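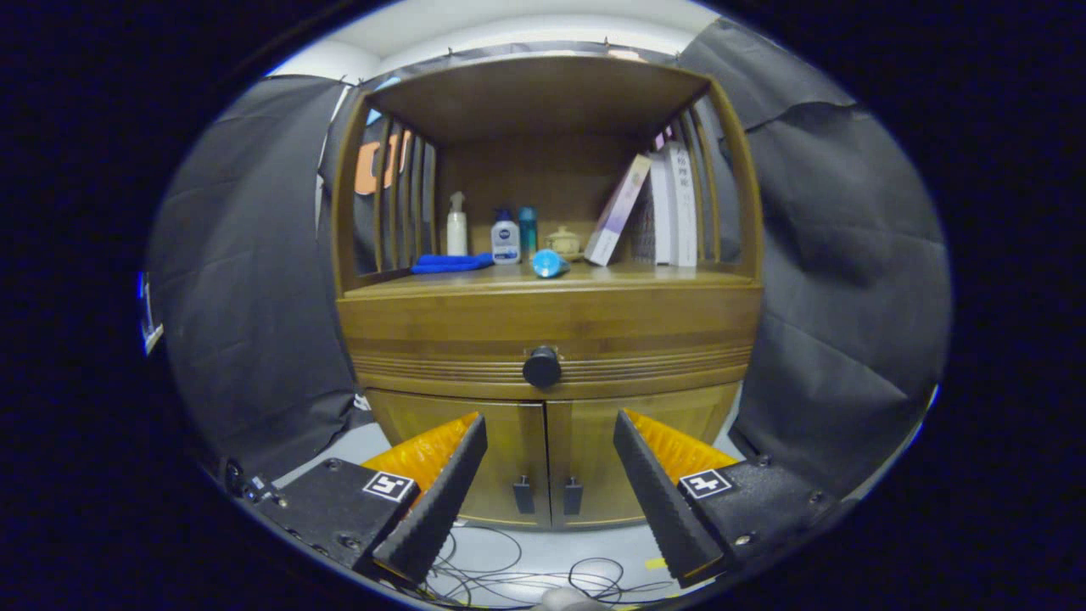
Milagros Marquez told me before I went that I would hate it, and that she had hated it too, and that I should still go for the furniture. She had done the Utach open day last September and came home with a catalog, a headache and a small stool she has never sat on. "They put a bottle of lotion on everything," she wrote. "Look at the drawers and ignore the lotion."

So I looked at the drawers. Utach sells storage for small apartments and shared rooms, and once or twice a year it opens its showroom building on Malabanan Street to anyone who fills in a form. I filled in the form. I got a confirmation, then a second confirmation asking if I had received the first one, then a map with the entrance marked on the wrong side of the building.

The pitch this year is called Trustolus. As far as I could tell it is a line of wooden cabinets plus a way of thinking about wooden cabinets. Our guide used the word "calm" a lot. The idea is that a person with little space does better with one good piece that is partly open and partly closed than with a wall of shelving. I have some sympathy for that. I have lived with a wall of shelving, and it fills up with chargers.

The cabinet between the gray curtains was the one I spent the most time with. Open compartment on top, one drawer under it, two doors at the bottom. The finish is a honey brown that looks better in person than in the catalog, where they have somehow made it orange. I liked the slats on the sides of the open part. They keep things from sliding off the ends and still let some light in, and they will also be a pain to dust, which I said. The guide told me that slats "collect less than you'd think." Less than what, I asked, and we moved on to the hardware.

The drawer has a round dark knob, the doors have small vertical handles, and I can't work out why one cabinet needs two kinds of pull. It looks fine. I would just like a reason, and "visual rhythm" is not one. The grooved lines across the drawer front are nice, if you like a drawer front that holds on to crumbs.

My bigger complaint is with the shelf styling. A pump bottle, a couple of smaller bottles, a little round pot with a lid, a folded blue cloth, three books. It is pleasant to look at. It is also about a tenth of what anyone I know keeps within reach of where they get dressed. Put my things in that compartment and you would lose the books by the first evening. One of them was already leaning. Milagros was right about the lotion, or whatever is in the pump bottle.

I asked if they ever show a cabinet packed the way a customer packs it. The answer was that customers find that discouraging. I believe it. I still think a store that claims to solve clutter should be willing to show some.

The list price for the cabinet is $400, which includes delivery inside the city and does not include anyone carrying it upstairs. The assembly sheet gives 25 steps. I asked how long that takes and was told it depends on the person, so I assume a whole afternoon and one argument.

Next we were walked through a corner set aside for Preteck, the company that makes the hinges and drawer runners. This was the part I expected to skip and ended up enjoying. There was a board with runners mounted on it, and you could pull them in and out for as long as you wanted. A man ahead of me did so for nearly 3 minutes without saying anything. The soft-close one is good. The cheap one is fine too, and I couldn't get a straight answer on which goes into the Trustolus drawer. "It varies by batch" worries me a little.

Coffee was free and weak. The talk at the end ran long and was mostly slides of rooms with no people in them. I left during the questions.

Would I buy the cabinet? Maybe secondhand, in a year, once somebody else has found out about the runners. As a morning out it was decent — go early, bring a tape measure, and use the door on the north side whatever the map says. The bus back is the 244 and the stop is across the street.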